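¡Vuelve el papel pintado con flores grandes! La feria de decoración Grendeo abre el 21/10/2026 en Sirwood con 139 expositores, y los medallones rojos sobre fondo claro van a estar por todas partes. 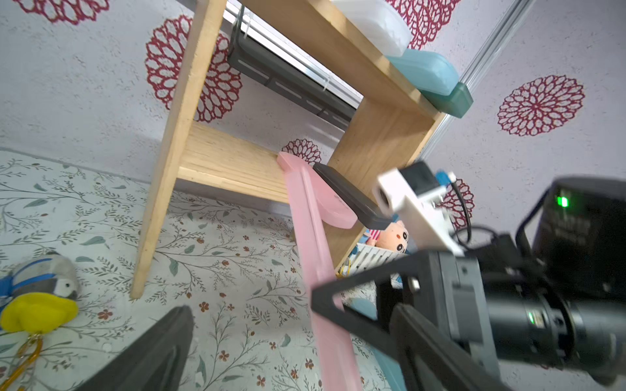

INTERIORES

La firma Illés estrena 12 diseños, seis de ellos florales, y ya hay ganas de verlos puestos en una pared de verdad. Quedan de maravilla junto a la madera de pino.
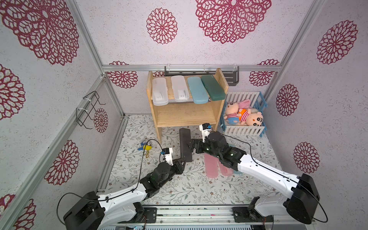
También habrá talleres de empapelado en la sala Ivel, con 400 plazas gratuitas (¡conviene reservar pronto!). La inscripción está abierta en la web de la feria.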